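Shared rules for two-armed tabletop robots get their first real outing

Good news for anyone who has ever tried to compare notes with another robot lab. Stasodix has put out the first public version of its bench practice guide for two-armed tabletop work, and it's short, clear and free to read. The whole thing runs to 30 pages, and you can get through it over lunch (I did, with a sandwich in the other hand).

The guide covers the everyday side of running a pair of arms over one table. How do you mark the space where both grippers can reach? Who is allowed to lean in, and when? What counts as a finished task? Every lab has its own answers, and they often live in one person's head. Now there's a common set to start from, and two other groups, Fellel and Kusmont, have already said they'll work to it from August.

Esben Norðdahl, who edited the guide, is especially pleased with the chapter on sorting and pairing tasks. "People spend weeks on the arms and two minutes on writing down what the arms are supposed to do," he told us. "If the job is to put pairs of shoes on a shelf, then say which way the toes go. Say how close together is close enough. Otherwise you have five operators and five different jobs."
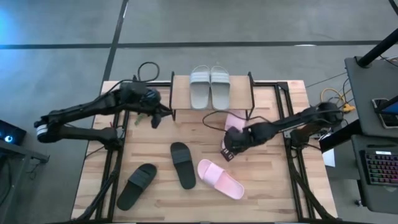 Footwear turns out to be a great test of a written rule. Left and right matter, matching matters, and a slide sandal can land at any angle. The guide asks for a start sheet for each task, listing the items on the table, how they're laid out at the beginning, and what the end position should look like. It also asks operators to vary the start layout between runs and to write down how they varied it. Such a simple habit, and so useful when someone else has to pick up your work a month later!

There's plenty on safety too, all in plain words. Hands stay outside the table frame while either arm is powered. The stop button has to be within reach of the operator's seat, and it gets tested at the start of every shift. Cables at the wrist need enough slack for the full reach of the arm, and floor cables should be kept out of the walkway. Loose items that aren't part of the task come off the tabletop before a run begins.

My favorite part is the page on failed runs. The guide says to keep them, label them, and give the reason in one line. A dropped item gets logged as a drop, even if the arm picks it up again and completes the job. Norðdahl says this was the most argued-over section of the draft, which drew 53 written comments. Several came from Fogh, where the team wanted a separate label for runs in which a person stepped in to help. They got it, and the final text is better for it.

A checklist version is included at the back, sized to print on a single sheet and keep by the bench. Stasodix is taking comments on the guide now and plans to fold them into version 2, with a new chapter on soft items such as towels and bags.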